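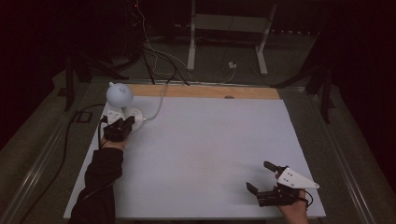 Quantas pessoas são precisas para o clube apresentar uma tarefa com as duas garras na mostra de maio?

Basta uma a operar e outra ao computador, a dizer quando começa e quando acaba cada gravação. O resto da equipa pode ficar a ver, de preferência calado, coisa que até hoje não conseguimos.

Posto isto, notícias do Clube de Robótica Srithong. O projeto deste ano chama-se Birance e tem um objetivo que parecia modesto quando o escrevemos no quadro: ensinar um braço a arrumar uma secretária. Para isso é preciso mostrar-lhe primeiro como se faz, e quem mostra somos nós, com uma garra em cada mão, a mexer em objetos que qualquer criança de quatro anos arrumaria em menos tempo e com menos reuniões.

O objeto do momento é o candeeiro branco. Foi escolhido por votação, contra o agrafador e um vaso, e já há quem queira repetir a votação. Tem uma cabeça redonda, que foge, e um fio, que faz o que lhe apetece. Agarrá-lo pela esquerda com uma garra, deixando a outra aberta e pronta, é uma técnica que demorou 14 sessões a reunir consenso. A garra da direita serve para o que vier a seguir, e o que vem a seguir costuma ser o fio.

A meta são 600 demonstrações até à mostra. Não vamos dizer quantas temos. Vamos dizer que a folha de cálculo existe, que tem uma coluna chamada «válida?» e que essa coluna tem dado origem às conversas mais longas do ano. Se o candeeiro tombar no fim, conta? A turma dos mais velhos acha que sim, desde que tombe no sítio certo.

Quem quiser entrar nos turnos de gravação tem três coisas a saber:

- Os turnos são de duas pessoas e trocam a cada nove demonstrações. Ao fim disso o pulso queixa-se e os movimentos ficam com uma pressa que depois o modelo aprende lindamente.
- Mangas compridas e escuras, se faz favor. Na oficina Oltier há casacos pretos emprestados, em tamanho único, que é grande.
- Ninguém encosta as garras ao tampo com força. O tampo é branco, as marcas notam-se, e a borracha mágica acabou.

Quanto ao treino propriamente dito, o primeiro modelo chama-se Gidell e já foi posto à prova. Aproximou-se do candeeiro com grande segurança, parou a um palmo e ficou ali. Há quem veja nisto um erro de calibração e há quem veja respeito. O segundo modelo vai levar mais dados e, esperamos, menos filosofia.

Faltam ainda voluntários para o cartaz da mostra. A versão atual tem o título cortado ao meio e um robô com sete dedos, que não corresponde a nenhum equipamento do clube. As inscrições para os turnos fazem-se na folha afixada à porta da oficina, a lápis, porque a caneta também desapareceu. Quem a levou pode devolvê-la sem explicações.

Boletim do Clube de Robótica Srithong | Contacto: oficina Oltier, no horário do clube | Todos os direitos reservados | Voltar ao topo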